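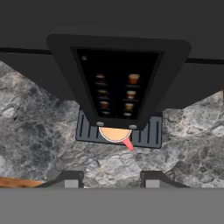 Inicio | Relatos | Autores | Convocatorias | Archivo | Contacto

Categoría: Ficción breve

ACTA DE LA PLANTA DE ARRIBA

La Dirección de Servicios Internos de Clundby comunicó en noviembre que la atención de la cocina de la planta de arriba pasaría a realizarse por medios automáticos. La circular ocupaba una página y llevaba el sello de entrada de las 9:30. En su segundo párrafo se indicaba que la medida no implicaba reducción de plantilla y que la empleada responsable del servicio, la señora Domnica Olteanu, asumiría funciones de supervisión durante el período de adaptación.

La señora Olteanu había servido el café en aquella planta durante 19 años. Recibió la circular en mano, la leyó de pie y firmó el acuse de recibo. Preguntó al jefe de sección qué debía supervisar. El jefe de sección, hombre correcto y muy ocupado, respondió que el procedimiento figuraba en el anexo.

El anexo establecía que la supervisora comprobaría la correcta colocación de la taza, el llenado y la entrega, y que anotaría las incidencias en un cuaderno habilitado al efecto. El cuaderno, de tapas verdes, tenía 242 páginas numeradas. Se le facilitó asimismo una silla.

Durante la primera semana, la señora Olteanu anotó lo que veía con la letra inclinada que había aprendido en Crăciun, el pueblo de sus padres. Anotó que el brazo acudía a la cafetera sin que se le llamara dos veces. Anotó que no preguntaba. En la casilla de observaciones escribió que el señor del despacho del fondo tomaba el café corto los lunes y largo el resto de los días, y que convenía que alguien lo supiera.
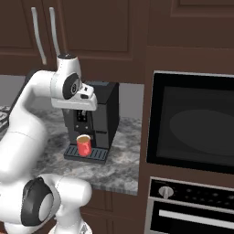
La taza roja, servida, en la bandeja de la cafetera.

La empresa adjudicataria, Jornance, envió a un técnico para revisar las anotaciones. El técnico leyó el cuaderno completo en la propia cocina, con el abrigo puesto. Declaró que las observaciones eran de mucha utilidad, aunque solo una parte de ellas podía considerarse incidencia en sentido estricto. Lo relativo al café corto de los lunes podía configurarse. Lo relativo a la tarde en que una empleada de contabilidad se quedó junto al fregadero sin querer beber nada, y a la que la señora Olteanu había cedido la silla, no correspondía a ningún campo del formulario.

—¿Y dónde lo pongo? —preguntó ella.

El técnico examinó de nuevo el formulario y reconoció que no lo sabía. Propuso dejarlo en el cuaderno.

A mediados de mes el servicio alcanzó las 1.000 tazas entregadas. La Dirección difundió la cifra en el tablón, acompañada de una felicitación al conjunto de la plantilla. Ese mismo día se observó que los empleados permanecían en la cocina menos tiempo que antes. Llegaban, recogían su café y regresaban a sus puestos. El informe trimestral lo recogió como una mejora. La señora Olteanu, a quien se pidió el visto bueno, firmó el informe y añadió al margen, a lápiz, que ya no sabía quién había tenido un hijo.

Conviene dejar constancia de que no guardaba hostilidad hacia el brazo. Le parecía cuidadoso. En una entrevista con el departamento de personal manifestó que sostenía las tazas por el asa, como debe hacerse, y que en su juventud, en el comedor de la fábrica de Lollgate, a ella le habían descontado del jornal dos tazas por no haber aprendido eso a tiempo. Preguntada por su grado de satisfacción en una escala del uno al cinco, pidió que se le explicara con qué debía compararlo.

Tampoco los empleados guardaban hostilidad. Algunos, por costumbre, seguían dando las gracias en voz alta al recoger el café. La señora Olteanu, desde la silla, contestaba «de nada», y al cabo de unos días dejó de parecer extraño a las dos partes. El jefe de sección pidió una aclaración sobre este extremo. Se le respondió que no contravenía el anexo.

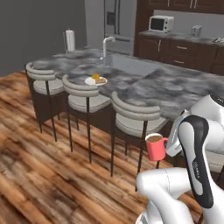 El período de adaptación concluyó al cumplirse los 50 días hábiles previstos. La Dirección convocó a la señora Olteanu a las cuatro de la tarde para comunicarle su nuevo destino en el archivo, donde conservaría categoría, horario y antigüedad. Se le agradecieron los servicios prestados. Ella devolvió la llave de la despensa, el delantal de repuesto y la silla. Consultada acerca del cuaderno, respondió que estaba a medias.

Jornance solicitó una copia para sus propios fines. El encargado de tramitarla fue el mismo técnico, quien, según consta en el registro de accesos, permaneció en el edificio bastante más de lo que exige una fotocopia. En su informe hizo constar que había pedido un café largo, que le fue entregado conforme al procedimiento, y que lo tomó en uno de los taburetes, leyendo. Solicitó además que se valorase la inclusión en el formulario de un campo de texto libre, sin límite de caracteres y sin tratamiento posterior. La solicitud fue admitida a trámite.

En el archivo, la señora Olteanu ocupó una mesa junto a la ventana. Aprendió el sistema de signaturas en pocos días. El primer domingo después del traslado, según contó más tarde a su hermana por teléfono, preparó café en su casa, puso dos tazas y se sentó a escribir de memoria lo que tomaba cada uno de la planta de arriba, desde el despacho del fondo hasta la ventanilla de registro, y lo que le habían contado mientras lo tomaban.

El lunes subió con la hoja doblada en el bolsillo. Eran las ocho y diez. La empleada de contabilidad ya estaba en la cocina, esperando su taza.

—Buenos días, Domnica —dijo—. ¿Tiene un momento?

La señora Olteanu miró el reloj de la pared. El archivo abría a las ocho y media.

—Tengo veinte minutos —respondió, y acercó un taburete.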